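Want to come and help me sort out a workshop? (February, paid)

14 shares | 6 comments

Hello! I'm Feng-yi and I look after the workrooms at Urby, up at the top end of Grultville, past the old Charbonneau building. We've got a great big room that has slowly filled up with stuff over the years and I've finally been given a bit of money and a bit of time to put it right. I'm looking for two people to come in and do it with me through February.

It's tidying, basically! Proper tidying, the kind where you empty every drawer on to a sheet and decide what each thing is and where it should live. There are drawers full of fixings, boxes of cable, tins of screws that somebody once sorted by length and somebody else then tipped together. I love this sort of job (I know, I know) and I'd really like to do it with people who get the same small thrill out of a well-labelled box.

The hours are 15 a week, and you can spread them how you like as long as we overlap a bit. I'm usually in from half past nine and I tend to run out of steam at four. The pot for the whole job is £3000, split evenly between the two of you, and it's paid in two halves, one when we start and one when we finish. Bus fares on top, just keep your tickets.

I should say something about the room, as people always ask what they'd be working in. It's a nice one. White ceiling, decent strip lights, brick wall at the back that I'm very fond of, and a long air-con unit overhead, so you won't have to work in your coat.

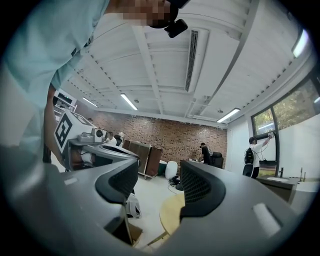
The workshop, with the brick wall and the rolling cabinet at the back.

The wooden cabinet on wheels is where I'd like us to start. I want it to end up holding only the things people reach for every day, with everything else moved out to the Edska shelving, which is still flat-packed in the corridor (so yes, putting up shelves is part of it, and I'll be on the other end of the spanner). After that we'll do the cables, then the fixings, and I'm saving the labels for last as a treat.

You don't need experience in a workshop. I'd rather have someone patient who asks "do you want this one?" than someone who knows the name of every bolt. You'll be on your feet a fair bit and lifting boxes now and then, up to 20 kilos, but we can share the heavy ones or use the trolley. If lifting's not your thing, still write to me! There's plenty of sorting to be done sitting at a bench, and between the three of us we can work it out.

Bring closed shoes and your own lunch. There's a kettle, and I keep the biscuit tin topped up. Radio choice rotates, and I'll warn you now that my turn means a lot of brass bands.

To apply, drop me a few lines, or a voice message if you hate writing. No CV please. Tell me a bit about yourself, which hours would suit you, and the most satisfying thing you've ever tidied. A shed, a spice rack, your nan's button box, anything. Pop it through the Urby letterbox marked for me or use the message button on this page, and I'll reply to everybody, even if it takes me a few days.

Feng-yi Mok

Share this post (14)
6 comments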